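**From the robotics club: bottles, caps and a great deal of patience**

Since March our club has been busy with what we now simply call "the bottle job," and as so many of you have stopped me in the hallway to ask how it is going, I thought it was high time I put something in the newsletter. The job sounds so easy when you say it out loud! Take an empty drink bottle, get the cap off, and sort the plastic. Any of us can do it while talking on the phone. Teaching two robot arms to do it together has been another story, and I have loved every bit of it (well, nearly every bit).

We have 11 members this term, split into two teams. Riltden looks after the picking up and the passing, and Gullberg looks after everything to do with caps. The names were the students' own choice and I have given up asking where they came from.

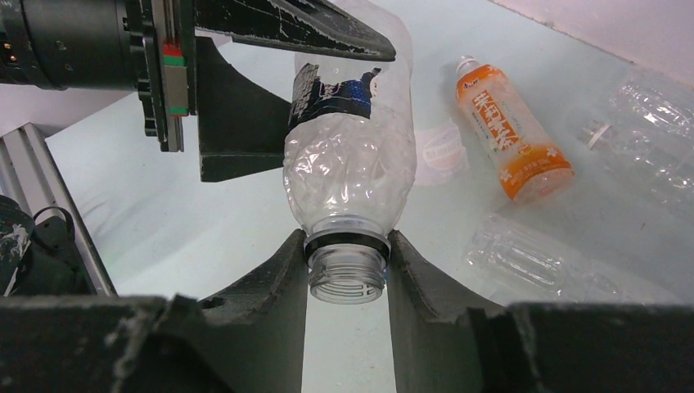
*Both grippers at one bottle, mouth down, with more bottles waiting on the table.*

The passing is the part that has taught us the most. A crushed bottle is a slippery, lopsided thing, and no two are crushed the same way. Squeeze too gently and it slides, squeeze too hard and it folds up and you have lost your hold anyway. Jeferson Mendonça, our lead mentor, spent a whole evening with the Riltden team just talking about where on a bottle you would put your own fingers, and then had everybody try it at the sink at home with their eyes shut. I tried it too. It is harder than you would think, and my kitchen floor was quite wet by the end.

Then there are the caps. Lukian Pylypenko, who joined us only last year and already seems to know where every screwdriver in the room lives, rewrote the twisting routine over the summer, and it is so much smoother to watch now. His notes on it run to 124 lines, with little drawings, and they are in the club folder for anyone who would like a read - please do put them back in order when you have finished! 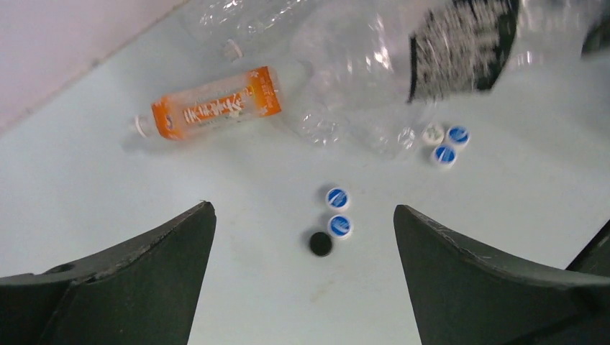 The Gullberg team has also been learning that a cap is a small thing to pick up when your fingers are thick and pointed. A bottle gives you plenty to grab. A cap lying flat gives you hardly any edge at all, and if you come down a hair too far to one side it skates off across the table. They have been trying a slower approach from straight above, and there was a proper cheer in the room the first time it worked twice in a row.

We keep a tally on the whiteboard, and as of 11 October 2026 it stands at 244 bottles opened and sorted. I should say that this includes the early ones where somebody gave the arm a bit of help, and Jeferson would like it known that he does not count those. For the Queiroz Cup, our entry has to manage 100 bottles with no hands on the table, so that is the number everyone has in mind now. 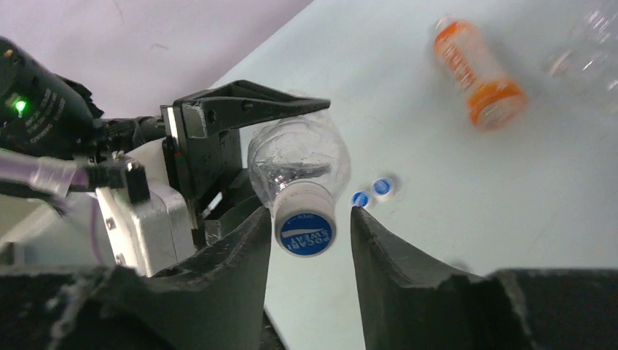

We are calling our entry Fluvo, after a long and very cheerful vote that used up most of one meeting. There is still plenty to do before it is ready. The hand-over needs to be quicker, the cable ties want going over again, and we have to write the project report, which I suspect will be the hardest of all to get volunteers for.

If you would like to help, the most useful thing you can do is save your empty drink bottles for us, any shape, labels on or off, caps on if you have them. Crushed is fine too, as we need the practice. Leave them in the blue bin by the workshop door, rinsed please. And do come in and watch if you are passing, the students are always happy to explain what they are up to.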